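Prilance Relay Kit

Group challenge kit for staff days, conferences and off-sites
Sold by Plusine

The Prilance Relay Kit is a packed set of timed group challenges that a team can run without an outside host. Everything needed for a half-day session comes in two wheeled cases. The activities ask people to pass information, objects and decisions down a line, and most of them fall apart quickly if one person tries to do everything. Groups usually find that out in the first round.

The kit works indoors or out. A meeting room with the chairs pushed back is enough for the short activities. The longer relay needs a hallway, a gym or a flat piece of lawn.

What comes in the cases

Floor markers and lane ropes
Printed task cards in sealed packs
Blindfolds, washable
Colored team sashes
Sorting bins that fold flat
A desk timer with a loud buzzer
Host guide with a spoken script for each activity

The task cards come in English and Spanish. Replacement packs can be ordered on their own under part number 541. The full kit is part number 589.

How a session runs

The host splits the group into teams and gives each team one lane. Each round opens with a short planning period, then the timer starts. After the buzzer the teams stop where they are and talk through what they did. The guide gives a few questions for this part, and we suggest using them even if the group is in a hurry to get to the next round.

The Blind Sort is the activity most groups ask to repeat. One person wears a blindfold and handles mixed items while the rest of the team gives directions using only the words on the card. Any household items will do for it.
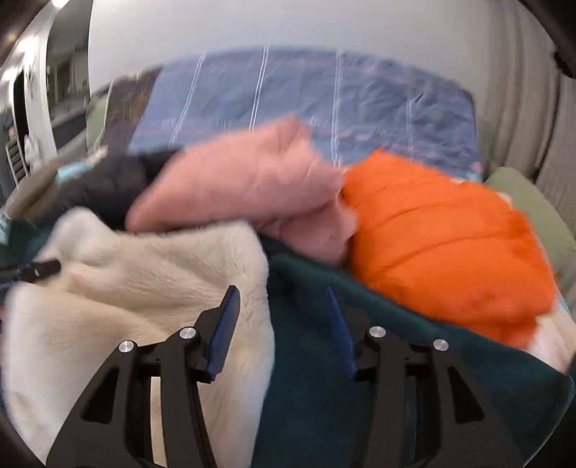

Mixed soft items, ready to sort.

Sessions can be run at three levels. Level 1 suits people who have just met. Level 2 adds roles that rotate, so the quiet members get a turn at leading. Level 3 takes away speech for part of the round and is better kept for teams that already work together every day.

Setting up

Two people can lay out the lanes before the group arrives. Unfold the bins first, then run the ropes, then place the cards face down at each marker. Check that the timer is charged. The charger sits in the lid pocket of the smaller case and is easy to miss.

Ziad Tannous wrote the activities and still edits the host guide. New hosts who want help can book a phone call with him or with Nizar Masri on any Thursday. The call is included in the price – there is no limit on how many people from your office can listen in.
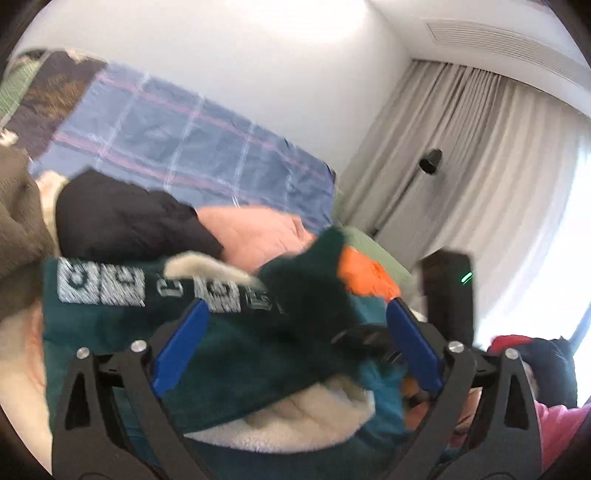
Blind Sort materials are not supplied with the kit, apart from the bins and the cards. We left them out to keep the cases light, and teams tend to do better with things they know by feel. Clothing works well. A thick piece such as a dark green fleece can be picked up by a fold and passed along without being dropped, and big white lettering on the fabric gives the people calling directions something to refer to. Avoid anything with pins, buckles or loose beads.

Storage and care

Sashes and blindfolds can be machine washed on cold. Hang them to dry. Ropes should be wiped down after outdoor use and coiled before they go back in the case. Do not store the timer in a hot car.

Rental and purchase

The kit can be bought outright or rented by the day. Rentals are picked up from our Sfeir or Kandberg depot in the morning and returned by 6 p.m. Delivery is available from either depot for an added fee. February is our busiest month for rentals, so book early if your staff day falls then.

Lost or damaged cards are replaced at cost. Normal wear on ropes and sashes is not charged.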